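Bisonow wrist gripper, two-finger: long-term review, with a fault you should know about

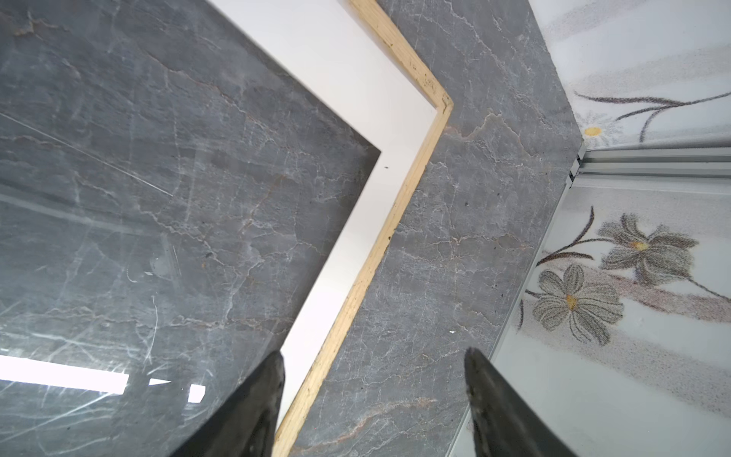
We bought the Bisonow gripper to take over the dullest job in our workshop, which is lifting finished panels off the bench and placing them for inspection. It was fitted to the arm we already had and run through the Zelovus control software, with Sosina Kahsay setting it up and Letay Berhe using it most. Our work is decorative surfaces for small furniture, so anything that slips or drags shows at once. A dark glossy marble pattern is the worst of all for this. The fine curved scratches across it catch the light from every side, and the long straight one is the sort of mark that sends a panel to the seconds rack whatever else is right with it. On the lighter, more matte marble pattern next to it the veins are so dense that the same damage could go by unseen at a normal inspection.

I will start with the fault, as it is the reason most people will be reading.

In July, a little after three in the afternoon, the gripper let go of a panel partway through a move. There was no alarm. The screen went on showing "part held" and the arm carried on to the drop point with nothing between the fingers. The panel came down on its corner on the far side of the bench. Letay was outside the marked area and was not hurt, but she had been standing where it landed less than a minute before.

The log showed 1,786 cycles since fitting. Gronddale, who sold us the unit, give 3,000 as the first service point, so we were well inside it. They asked us to clean the fingers and try again. We did, and it dropped a test piece on the same afternoon.

Sosina found the cause by taking the cover off. The grip reading comes from a small sensor behind the left finger, and its cable runs round a bracket with a sharp inner edge. The insulation had worn through. When the wire touched the bracket, the reading froze at its last good value. The software therefore believed it had a full grip and eased off the motor to save heat, as it is meant to do once a part is secure. With no live reading to correct it, the motor eased off too far.

A worn cable I can live with. A controller that treats a frozen number as a good one is more serious. A real grip reading is never perfectly still – it moves a little all the time – and a flat line for several seconds ought to stop the arm. In the version we had, it did not. Gronddale have since sent an update that adds this check, and it is switched off by default. If you own one of these, look under Grip, then Advanced, and turn on "stale reading stop". You will need to restart the controller before it takes effect.

Gronddale also sent a replacement cable and a plastic sleeve for the bracket. Fitting both took Sosina most of a morning, as the screws are under the finger mount and the mount has to be realigned afterwards. The printed instructions leave out the realignment. We ran 200 lifts with scrap panels before putting good stock back on, and had no drops.

There is a smaller complaint about marking. The finger pads are firm, and grit sticks to them. If the fingers close a touch off square, they drag before they bite. I can't say that every scratch we have found came from the gripper, as panels also get slid about by hand, but we had fewer rejects after we began wiping the pads between batches. Jabłońska make a softer pad that fits the same mount. We have tried one set. They grip well on gloss, wear quickly against metal trim and cost more than I would like.

On the good side, the gripper is slim, which lets it work close to rails and raised edges where our old suction head would not seal. It opens wide enough for everything we make. The motion is smooth and it is quiet enough to talk over. Setting up a new part in Zelovus takes Letay 8 minutes or so, most of it typing in sizes. The emergency stop worked each time we tested it, with one warning: pressing it cuts power to the fingers as well as the arm, so a held part may fall. We have moved the floor marking further out to allow for that, and the inspection bench now has a raised lip.

Would I buy it again? At the same price, with the sleeve fitted and the check turned on from the factory, yes. As it was delivered to us, no. We are keeping ours, and Sosina opens the cover once a month to look at the cable.

Three out of five. I will change the score if the next release has the stop switched on as standard.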